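Trarnen Community Help > Hobbies > Tabletop Games

Opening double goes missing in three-player draw dominoes, who leads?

Posted by Edell, Jul 28, 2020

My wife and I play draw dominoes with her brother most evenings, with a double-six set. We were taught that the highest double leads the first hand. Last night none of us had a double at all. Her brother said the heaviest tile should lead, and he had the 6-5. My wife said her family always shuffled and drew again. I looked at the sheet that came in the box and it only says "highest double begins."

I also have a second thing to ask while I'm here. When the hand gets blocked, we've been giving the win to whoever has the fewest tiles left. Her brother says it should be the fewest pips, and that a person holding one 6-6 is worse off than a person holding a 1-0 and a 2-0. Which of these is the usual rule? We play to 100 points if that matters.

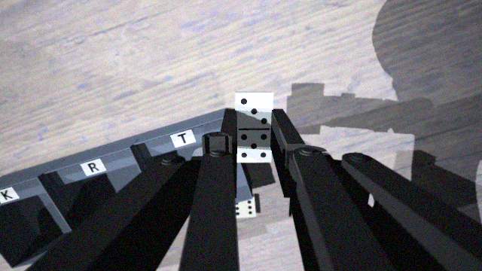
3 min read · 2 replies

Qusai Yammine

Both ways of starting are in use, so you have to pick one and write it down.

The version I learned, and the one we use at the Mendoza Street club, is that if no player holds a double, everybody puts their tiles back face down, the whole set is shuffled, and you draw new hands. With three players drawing seven each there are seven tiles left in the boneyard, so it's not common for all the doubles to end up there or for the table to have none, but it does happen. I've kept a score book for 19 years and there are 3,631 hands in it. I used to mark the redraws with an R and then stopped, so I can't give you a figure for those.

The other version is your brother-in-law's. No double, so the heaviest tile leads. Heaviest means the most pips when you add both ends, so a 6-5 is 11 and beats a 6-4, which is 10. You need a tie rule with this one. A 6-3 and a 5-4 are both 9, and a 5-3 and a 6-2 are both 8. The usual way is that the tile with the higher single end wins, so the 6-3 leads over the 5-4.

Wait, though. With seven tiles each, three players hold 21 of the 28, and there are seven doubles in the set. For none of you to have one, every tile in the boneyard had to be a double. That can happen, but I'd check how many tiles you are drawing. If you draw five each, which some people do with three players, then 13 stay in the boneyard and a hand with no doubles out is a lot easier to believe. I should have said that first instead of calling it not common.

On the blocked hand, your brother-in-law is right as far as most rule sheets go. You count pips, and the lowest count wins. The winner scores the pips left in the other players' hands. Some groups subtract the winner's own pips from that total and some don't. Ours does subtract. If the others hold 14 and 9 and the winner holds 4, the winner scores 19.

Make sure the hand really is blocked before anybody turns their tiles over. Look at the open ends first. If both ends are fives, go down the line and count the fives. Each number shows up on seven tiles in a double-six set, so if all seven are on the table, no more can be played on either end.
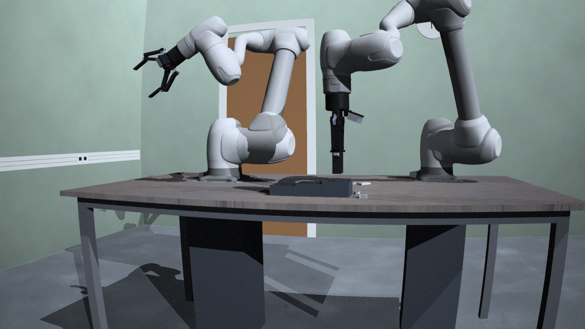
A few groups also leave the last tiles in the boneyard undrawn. With three players it is usually one or two tiles. That changes when a block can happen, because a tile that would have opened the line may be sitting there where it can't be reached. Settle this before you start. We had an argument over it one February that went on longer than the game did.

For a three-player game to 100 points, I would go with seven tiles each, redraw if there is no double, count pips on a block, and let the winner of each hand lead the next one with any tile they like. Put it on a card and keep it in the box.

hesora

we just let the youngest person go first lol. never had a problem

for the blocked thing yeah its pips. if two people tie we call it a draw and nobody scores and shuffle again. my grandpa gave it to whoever played the last tile but i think he made that up

Edell

Thanks to you both. We were drawing five, so that explains the doubles. I asked my wife and she thinks her family drew seven when she was a kid. We'll try seven with the redraw tonight, and count pips if it blocks. Her brother wants it noted that he was right about that one.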